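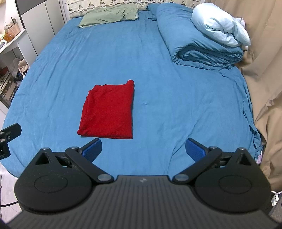 Objet : Re: [manip-textile] Budget équipement, tranche d'octobre : pinces portatives et consommables

Bonjour à tous,

Réponse groupée aux points soulevés hier, avec la citation en regard.

> Avant de valider la ligne « pinces portatives », j'aimerais comprendre
> pourquoi on passe de 10 à 20 unités alors que le bras Skellau n'est
> toujours pas commandé. Dans la version précédente du plan, les deux
> achats étaient liés.

Ils ne le sont plus. Le calendrier de livraison du bras a glissé de deux mois et la collecte à la main peut avancer sans lui. Les démonstrations de pliage (serviettes, torchons, petits linges posés à plat sur un lit) se font avec la pince tenue en main, chez les participants. Le bras n'intervient qu'à la phase de rejeu. Lier les deux commandes revenait à immobiliser les opérateurs jusqu'à la réception.

Le passage à 20 unités se décompose comme suit : 16 en service, quatre en rotation de maintenance. Avec 10 unités, nous avons eu plusieurs créneaux annulés faute de pince disponible, l'atelier gardant chaque unité cinq jours ouvrés pour le recalage des doigts.

> Le devis Lustuneo est à 262 euros HT par jeu de doigts de rechange.
> C'est cher pour de la pièce d'usure. Est-ce qu'on a regardé ailleurs ?

Oui. Lukáč propose un jeu moins cher, mais avec un entraxe différent sur les biellettes, ce qui oblige à refaire la calibration d'ouverture et rend les nouvelles séquences difficiles à comparer aux anciennes. Je déconseille de mélanger les deux références dans un même lot. Si l'on veut basculer chez Lukáč, il faut le faire sur l'ensemble du parc, entre deux campagnes.

Pour mémoire, l'usure porte presque uniquement sur les patins. Sur coton lisse, ils tiennent bien. Sur éponge et sur molleton, la surface se charge en fibres et l'adhérence baisse avant que l'usure soit visible. J'ai demandé à Lustuneo un prix pour les patins seuls, sans la biellette. Réponse attendue avant la clôture de la tranche. Si elle est favorable, la ligne « jeux complets » tombe à six unités au lieu de douze.

> 2 000 euros pour du linge, ça me paraît beaucoup.

La ligne couvre trois choses, qui auraient dû être séparées dans le tableau :

a) les textiles à manipuler, dans des couleurs unies contrastant avec les draps courants. Un linge rouge sur un drap bleu canard se segmente sans difficulté, un linge blanc sur drap blanc demande une reprise manuelle des masques. Il faut les deux cas, mais pas dans la même proportion ;

b) le blanchissage entre deux sessions, facturé au kilo ;

c) le remplacement des pièces déformées. Un torchon dont les bords ne sont plus droits fausse le critère d'alignement des coins.

Le poste b) représente plus de la moitié du total. Je le sortirai en fonctionnement dans la prochaine version, il n'a rien à faire en équipement.

> Faut-il prévoir une housse ou un plan de travail standard à fournir
> aux participants ? On a beaucoup de variabilité sur les lits.

Non, à mon avis. La variabilité est demandée dans le cahier des charges : draps froissés, couettes roulées sur un côté, oreillers, encombrement autour du lit. Un plan standard coûterait cher en transport et réduirait l'intérêt des données. En revanche je propose d'ajouter à la fiche de session deux champs obligatoires, la taille du couchage et le type de drap (housse ou plat). Coût nul.

Points restant à trancher :

1. Alimentation. Chargeurs seuls, ou chargeurs et batteries de réserve. Jullent livre les deux, délai de trois semaines pour les batteries. Je penche pour une batterie de réserve par opérateur.

2. Valises de transport. Les housses souples actuelles ne protègent pas les articulations. Deux retours atelier ce trimestre pour un axe faussé. Devis Jullent en cours.

3. Bras Skellau. Maintien de l'option jusqu'à fin octobre, sans acompte. Au-delà, le prix n'est plus garanti et il faudra refaire passer la ligne en arbitrage.

4. Stockage. La ligne n'a pas été réévaluée depuis le doublement du parc. Il me manque le volume moyen par session, merci à ceux qui gèrent l'ingestion de me l'envoyer.

Je diffuse le tableau corrigé dès réception du prix des patins. Remarques sur la liste de préférence, pour que les échanges restent archivés.

Cordialement,

pour le groupe Équipement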